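Search this site Search Go

The Quilt Years: How I Fell for Small-Town Linen Sales
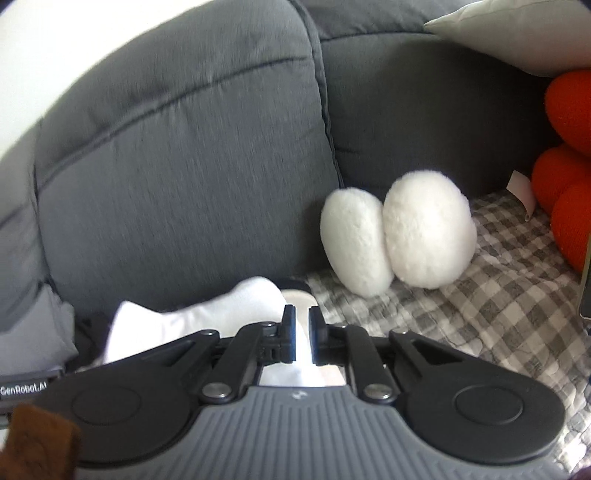 I grew up in a house where sheets came from a big store, in a plastic bag, and went in the trash when they wore thin. So I was no kind of linen person when I drove out to Kolville one December to look at a used bookcase. The bookcase was a dud (wobbly, and it smelled like a basement), but across the street there was a hand-lettered sign for a linen sale, and I was cold, and they had coffee!

I came home with a tablecloth I had no table for. A month later I got a table.

If you've never been to one of these, picture a church hall with folding tables shoved together and piles of pillowcases up to your chin. The Kolville sale runs from 9 in the morning until the coffee's gone. Everything is old, most of it is white, and the pricing makes no sense at all. I've paid eight dollars for a bedspread somebody must have spent a whole winter on, and I've seen one plain napkin marked higher than that.

Borkdale is the big one. They say it draws 1,000 people on a good day and I believe it, having once parked in a field so far off that I ate my lunch on the walk back. The dealers get there first with their flashlights and their rolling carts. I used to be scared of them, but they're mostly after lace and monograms, and I like the boring stuff: dish towels, flat sheets, anything that's been washed 400 times and feels like it.

Then you have to get the things clean. I soak mine overnight in the tub in cool water with a scoop of Laizer, change the water when it turns the color of tea, and go again. Rust spots get lemon juice and salt and a spot on the lawn. I've ruined a few with bleach, including a pillowcase from Hultetti with tiny blue stitching that I still feel bad about.

My closet door no longer shuts. I've told myself that this year I'm only buying to replace, one in and one out, but the Borkdale flyer came in yesterday's mail and they've added a second barn.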